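I finished Zubaida Kakakhel's The Jadoon House at one in the morning, all 516 pages of it, and I'm still a bit cross with her about the ending (no spoilers, Colleen Melnyk hasn't got there yet!).

It's the sister I can't shake. She barely speaks for the first nine chapters, and then there's that letter — wow.

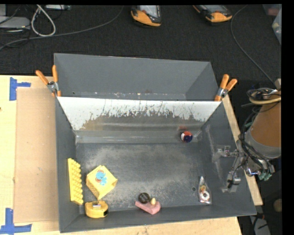

Colleen thinks the detective is the weak spot, a bit too gloomy for her taste. I liked him grumpy. I'd happily read another 400 pages of him missing trains and arguing with his landlady.

Next up is something short, I promise.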